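Nurkura Hand-Held Gripper - cloth folding set

Demos without the robot. You hold it, you squeeze, camera on the tool logs the lot. Two jaws, padded fingertips.

What we got with it: 3898 demos of small cloth items, policy trained on 2000 of them. Adding the rest helped less than new fabrics did - stripes and ribbing especialy. 462 held back for testing, none used in tuning.

In the kit: gripper, spare pads, charger, calibration card. Firmware from July or later pls.

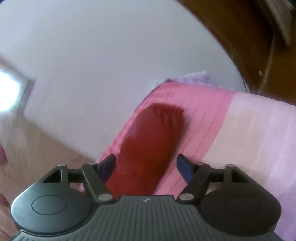 Jyoti Joshi writes that her lab saw the same thing, more fabrics beat more hours, but thin socks still failed for them in 17 trials.

Orders thru Lokell.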